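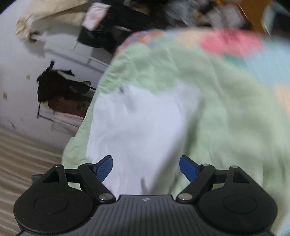 Dreieckige Halterungen und lange Gelenkarme an einem Greifwerkzeug

Woher kommt der Strom? Eine Erklärung für Kinder ab acht Jahren

Wenn es im Winter früh dunkel wird, schalten viele Menschen gleichzeitig das Licht ein. In den Küchen laufen die Herde, in den Kellern die Waschmaschinen. Für alle diese Geräte wird elektrischer Strom gebraucht. Er muss fast genau in dem Augenblick erzeugt werden, in dem er verbraucht wird, denn in großen Mengen lässt er sich nur mit viel Aufwand speichern.

Was ist ein Kraftwerk?
Ein Kraftwerk ist eine Anlage, die Strom herstellt. In vielen Kraftwerken wird Wasser erhitzt, bis es zu Dampf wird. Der Dampf treibt ein großes Schaufelrad an, die Turbine. Die Turbine dreht einen Generator, und dieser erzeugt den Strom. Ein Fahrraddynamo arbeitet nach demselben Grundsatz, nur ist er sehr viel kleiner. Bei einem Windrad übernimmt der Wind die Aufgabe des Dampfes, bei einem Wasserkraftwerk das fließende Wasser. Solarzellen brauchen gar kein Schaufelrad. Sie wandeln das Sonnenlicht unmittelbar in Strom um.

Wie gelangt der Strom ins Haus?
Vom Kraftwerk aus fließt der Strom zunächst durch Hochspannungsleitungen. Unterwegs geht ein kleiner Teil als Wärme verloren. Je höher die Spannung ist, desto geringer ist dieser Verlust. In einem Umspannwerk wird die Spannung anschließend verringert. Das letzte Stück bis zum Haus verläuft häufig unter der Erde.

Die Gemeinde Prusenen hat ein eigenes kleines Stromnetz. Es versorgt 989 Haushalte. Am Ortsrand steht der Windpark Kütt, dazu kommen 133 Dächer mit Solarzellen. Weht kein Wind und scheint keine Sonne, bezieht Prusenen Strom aus dem überregionalen Netz. Zdzisław Sobczak überwacht das Ortsnetz von der Leitstelle aus. »Kinder fragen mich oft, ob der Strom aus dem Windrad anders ist als der aus einem Kohlekraftwerk«, berichtet er. »In der Steckdose ist er gleich. Der Unterschied liegt in der Herstellung.«

Was bedeutet »Kilowattstunde«?
Auf der Stromrechnung steht, wie viele Kilowattstunden eine Familie verbraucht hat. Ein Gerät mit einer Leistung von 1.000 Watt, das eine Stunde lang läuft, verbraucht eine Kilowattstunde. Eine Lampe mit zehn Watt kann mit derselben Menge hundert Stunden lang leuchten. Der Stromzähler hält den Verbrauch fest. In manchen Häusern befindet er sich im Keller, in anderen im Flur.

Die Grundschule in Prusenen hat im Januar ihren Verbrauch täglich abgelesen. Am Ende des Monats waren es 303 Kilowattstunden für die beiden Klassenräume im Anbau.

Wichtig für die Sicherheit
Steckdosen, Stromkabel und Strommasten sind kein Spielzeug. Beschädigte Kabel dürfen nicht berührt werden. Bitte informiert in diesem Fall sofort einen Erwachsenen. Drachen dürfen nicht in der Nähe von Freileitungen steigen.

Text: Vilgot Hellström
Stand: 5.2.22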